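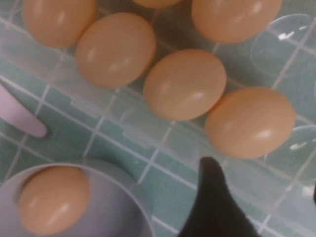
I've been following kitchen robots for years, and my favorite test is still the humble egg. Folding towels makes a better video – sure – but a towel forgives you. Squeeze it too hard and you still have a towel!

So can machines do our chores yet? My answer is a happy "some of them, slowly." On Tuesday I read through the notes a small team called Rindance posted about Lobo, their two-fingered kitchen arm. They logged 271 attempts at moving an egg from a tray to a cup, and what I loved was how much they wrote about the failures. Clear plastic fooled it. Shiny shells fooled it. An egg lying on its side needed a different grip from one standing up, and the arm had to learn both.

It takes Lobo 80 seconds to do what I do in 2. People read a number like that and laugh. I read it and think of the dishwasher, which takes far longer than I would and which I'd never give up (mine is running as I type). If a machine can do a dull job gently while I'm in another room, I really don't mind the wait.

What I'd like next is a messy counter, with a wet sponge and somebody's keys on it. Most homes look like that by dinnertime, and I can't wait to see an arm try it in mine.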